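Folding Shirts on a Shared Table
Project report, practical unit, Whiteley building
2018-02-24

Why shirts

My first idea for this project was a whole closet, and my advisor (kindly) told me to pick one garment. So I picked the short-sleeved button shirt, the thing I wear most and fold worst! The question was simple enough: can you get a decent, flat fold on an ordinary meeting table, with other people's stuff all over it, or do you need a cleared surface and one of those plastic folding boards?

I started back in October with a board I bought under the name Giltitar. It makes nice rectangles, but it's a pain to carry around, and I kept leaving it at home. After that I went to bare table folding and stayed there.

How I set it up

The work was done at the big gray table in the Grargate lounge. I wanted a table that people use for everything, and this one sure qualifies. I didn't clear it before a session, I only made sure there was enough room near the edge for one shirt with the sleeves out. In all I logged 46 folds over 4 sessions, with a 60 second limit on each one. If I ran over, I stopped and wrote down "no fold," even when I was one tuck away (that hurt a few times).

The shirt has to be laid out flat before anything else happens, and I spent more time on this part than on the folding itself. Sleeves out, collar straight, then smooth from the middle toward the sides with both hands.

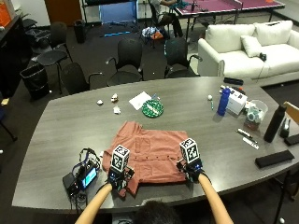
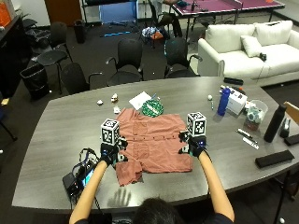
The salmon-pink shirt on the gray table, one lower corner still not lying flat.

What went wrong

That lower corner! In my notes I have it down as "corner" over and over. When I pull the top of the shirt straight, the bottom hem bunches up, and if I go fix the hem, the shoulders creep. What helped most was doing the hem first and then holding it down with a forearm while I worked on the collar. It feels clumsy but it's quick.

Buttons were the other thing. With the front facing down, the fabric sits over the button row and you get a little ridge, so the first side fold wants to slide off center. I got better results when I did up every button first, including the top one, which I usually skip. It eats up part of the 60 seconds and I still think it's worth it.

The clutter on the table bothered me less than I expected. Paper and bottles are fine as long as they stay on the far side. Cables are worse, a sleeve will find a cable every time.

Comparing with the board

The board won on neatness, no contest. For stacking on a shelf I'd still use it. For a bag or a drawer I couldn't see enough of a difference to care, and my roommate couldn't pick out the board-folded shirts either.

Still to do

I'd like to try long sleeves next, and a heavier fabric. I also want to rewrite my log sheet, the Vitura template has a box for fabric weight but no room for comments, so half of my notes ended up sideways in the margin. The sheets are in the blue binder with the board instructions.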